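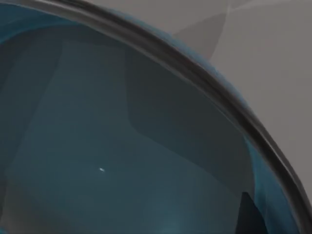
Lindqvist opens shared kitchen for small renters in Drostercombe

DROSTERCOMBE, November - The housing company Lindqvist has opened a shared kitchen on the ground floor of Collon House, its largest rental building in Drostercombe. The kitchen is for tenants of the 38 smallest apartments, which were built with only a sink and one cooking plate. Other tenants of the building can reserve it in the evening, after 7 p.m.

The work took one summer and a part of the autumn. Lindqvist moved the old bicycle storage to the yard side, renewed the water pipes and put in a new floor drain and stronger ventilation. The kitchen has a floor area of 742 square feet, including a dining corner with windows to the street.

"We have had this wish from our tenants for many years," said Sointu Ahonen, head of tenant services at Lindqvist. "A small apartment is a good home for many people, but it is difficult to make a proper meal there, and it is very difficult to invite somebody to eat it."

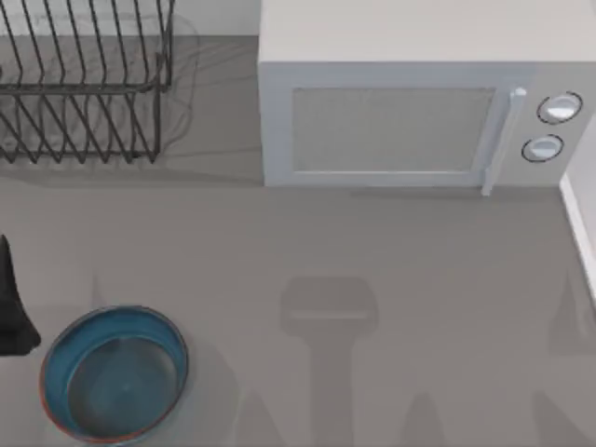
Tenants were asked in the spring what they need the most in a kitchen. The company received 469 answers from all of its buildings in the town, and the answers were quite practical. Many people wrote that they do not want a large oven, they want a place to warm food quickly and to leave the plates to dry. For this reason the basic set at every work place is a simple one: a white microwave oven, a black wire dish rack and free counter between them, with a bowl or two for mixing. Two full-size stoves are placed on the opposite wall for those who cook for a longer time.

The daily use is organized with the Galix reservation system, which the tenants know already from the laundry room. A work place can be reserved for 90 minutes at one time. The same key opens the kitchen and the front door, and there is no need to visit the office. Food can be stored in the kitchen in a locked cabinet, one for each of the small apartments. 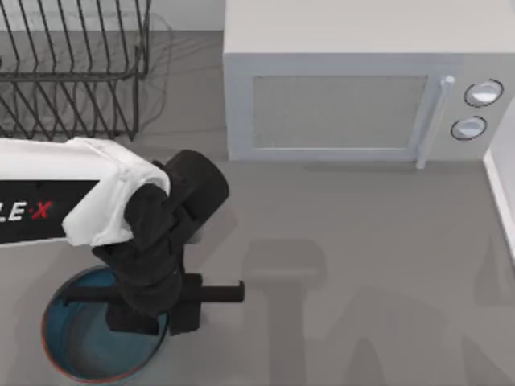
Does the shared kitchen make the rent higher?

The rent stays the same for all tenants of Collon House during the first year. The costs of water, electricity and cleaning are paid by Lindqvist in this time, and the company will tell the tenants about any later change at least three months before it comes.

The cleaning company visits each morning before 8 a.m. Between these visits, every user washes the dishes and wipes the counter after cooking. The rules are on one page and they have been printed in four languages. They are also sent to new tenants together with the rental contract.

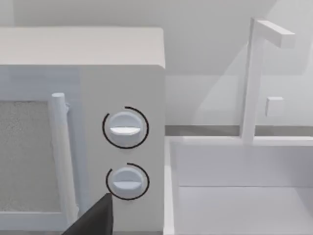

Ahonen's neighbors in the building had some doubts in the beginning, and one tenant from the third floor told the company that she was afraid of noise and the smell of frying in the stairway. She said that she has now slept well every night since the opening, but she would still like the door to close more softly. The door closer will be changed before the end of the month.

Lindqvist plans to make similar kitchens in two other buildings if the experiences from the first winter are good. The decision will be made in the spring.

About Lindqvist
Lindqvist is a rental housing company in Drostercombe. It owns and maintains 3000 apartments, and its office is next to Collon House.

Media contact
Sointu Ahonen, head of tenant services, Lindqvist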